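News > Press releases > Energy and waste

Coltevholm Foods to open heat and power plant at Ovcombe vegetable site

June 12, 2020
By the Coltevholm Foods press office

2 comments | 7 shares

Coltevholm Foods will bring a new anaerobic digestion plant into use at its Ovcombe vegetable processing site this November. The plant will turn carrot, parsnip and swede peelings into gas, which will be burned on site to make heat and electricity for the washing and blanching lines.

The company peels and cuts root vegetables for ready-meal makers, school kitchens and hospital caterers. Peelings, tops and rejected roots make up the largest part of the waste leaving Ovcombe. Until now they have been loaded into trailers and taken away, partly for cattle feed and partly for spreading on farmland. Both routes depend on the season and the weather, and in a wet winter the trailers can stand in the yard for days before a farm is able to take them.

Under the new arrangement the waste will travel by covered conveyor from the peeling hall to a holding tank, where it will be chopped and mixed with used wash water. From there it will be pumped to the digester. The digester has been sized to take 600 tonnes of vegetable waste a week at the height of the season, and the engine beside it is rated at 780 kilowatts.

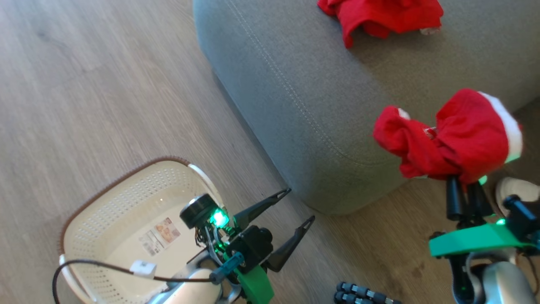

Red cloth on a grey ottoman, with a wood floor alongside.

Heat from the engine will be used first in the blanching line, which at present runs on a gas boiler fitted when the site was extended. The boiler will be kept as a standby. Any electricity the site does not need, mostly at night and during the cleaning shift, will be sold to the grid.

The digester and tanks are being supplied by Wusasov, which has also drawn up the layout of the yard. The engine and its controls are being supplied under a separate contract by Iwasaki. Groundworks began in the spring, and the base for the main tank has been poured. Work stopped for a short period while new rules for contractors on site were agreed, and the programme has been adjusted to allow for smaller crews. The November date takes account of this.

What is left after digestion will be separated into a liquid and a fibre. The liquid will go back to growers within seven miles of Ovcombe as a replacement for some of the fertiliser they buy in. The fibre will be stored under cover and offered to the same farms for use before drilling. Growers who already supply the site will be given first call on both, and the company will write to them over the summer with an analysis and a proposed delivery timetable.

Cattle farmers who currently take peelings for feed will be able to go on doing so. Coltevholm Foods has agreed to set aside a share of each week's carrot waste for them and will keep the present loading bay open – the entrance will move to the north side of the yard, and drivers will need to report to the new weighbridge office.

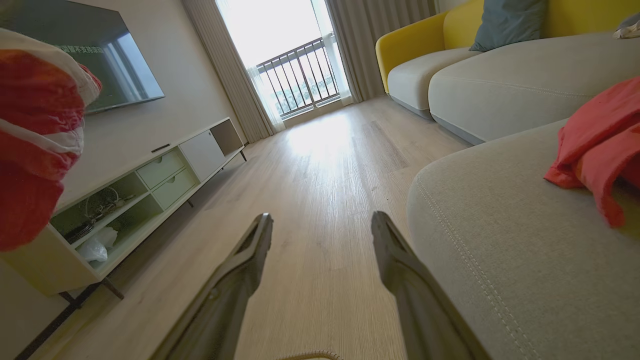
The number of lorries leaving the site is expected to fall once the plant is running, with the greatest change in the winter months. Liquid will be moved by tanker during the day only, and tankers will use the bypass and stay out of Ovcombe village. These conditions form part of the planning consent.

Smell was the point raised most often when the plans were put on show. The holding tank and mixing area are both enclosed, and air drawn from them will pass through a bark filter before it is released. Readings will be taken at the site boundary and posted on the noticeboard at the main gate.

The plant will create two permanent jobs, an operator and a maintenance technician. Both posts will be advertised within the company first. Training will be given by Wusasov during commissioning, when the tank is filled and brought slowly up to temperature. Vegetable processing at Ovcombe will carry on as normal throughout.

Neighbours, growers and hauliers with questions about the works can write to the Coltevholm Foods press office at the Ovcombe site. A plan showing the new yard entrance and the tanker route is available on request.

ENDS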